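Setting up the Brirneo lap timer: getting your first track in and your logger talking to it

This is section 7 of my set-up notes for the Brirneo. The earlier sections cover mounting and wiring, so I'm assuming you've got the thing bolted to the dash, it powers up with the ignition and you've seen the Cirness logo at least once. If you get a blank screen, go back to the wiring section and look at the fuse first (it was the fuse on mine, twice).

What you'll need

The timer itself, the GPS puck, a phone or laptop, and the little grey data lead. You don't need the lead if you're only using lap times, but you do if you want throttle and revs from the logger.

Getting a position fix

1. Park somewhere with a clear view of the sky. My garage has a tin roof and I wasted most of an evening in there, so please learn from me!

2. Turn the ignition on without starting the engine. The GPS light goes red.

3. Wait for it to turn green. The first fix takes the longest, and after that it's usually quick.

4. Hold the left button until you see SAT on the screen. I like to see 7 or more before I trust the lap times.

Note: the puck wants to be flat, with the label facing down. Mine was upside down for a whole track day and the line it drew at Warmont went straight through the café.

Loading a track

1. Join the timer's WiFi network from your phone. The network name is on the back of the unit, and it finishes with the last four digits of your serial number. Mine is 2046, so that's what you'll see if you're comparing notes with me.

2. Open the track page and pick your circuit from the list. If it's there, press Send and skip to the next part.

3. If it isn't there, choose New Track and give it a short name. Long names get chopped on the screen.

4. Drive or walk to the start line and press Mark. You want to be pointing the way the cars go when you do this – the timer takes its direction from you.

5. Do one slow lap. The timer saves the outline when you cross the line again.

Caution: don't mark a start line while you're out on a live session. Ask the organisers if you can do it on the sighting lap with a passenger pressing the button. Guilan Wan pressed it for me and got it within a car's width, much better than I'd have managed.

Sectors are optional. I use three at Warmont, and I put the splits on the straights where I'm not busy with anything else.

Connecting the logger

1. Turn everything off.

2. Plug the grey lead into port B on the timer and the AUX port on the Liang logger. Port A looks the same but only carries power.

3. Turn the ignition back on and go to Settings, then Inputs, then External.

4. Choose the logger from the list and wait for the tick.

5. Start the engine and let it idle. You should see a rev figure that more or less agrees with your rev counter. Mine idles at roughly 700, and the timer shows it bouncing a bit either side.

If the revs read exactly double, change Pulses from 2 to 1. Boyang Cui spotted that one for me after I'd rebuilt half the loom looking for a bad earth, and I still owe him a pint.

Setting the shift light

1. Go to Display, then Shift.

2. Pick a figure a little under your limiter. You want time to react.

3. Set brightness to Auto for daytime and try it before you rely on it.

Updating the software

Check you're on build 215 or later before you try any of the logger steps, as older builds don't have the External menu at all. The update goes over WiFi and the screen goes dark in the middle of it. Leave it alone! Keep the ignition on, and put the car on a battery charger if you've any doubts about the battery. 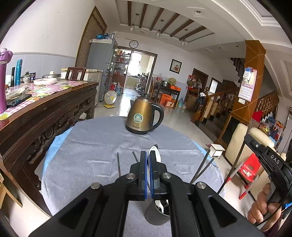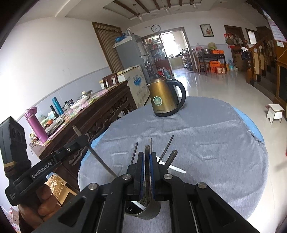
Reading time: 4 minutes

Section 8 is all about getting your laps off the timer and on to a laptop, including the file format that older spreadsheets don't like. Have your lead and your track name handy before you start it.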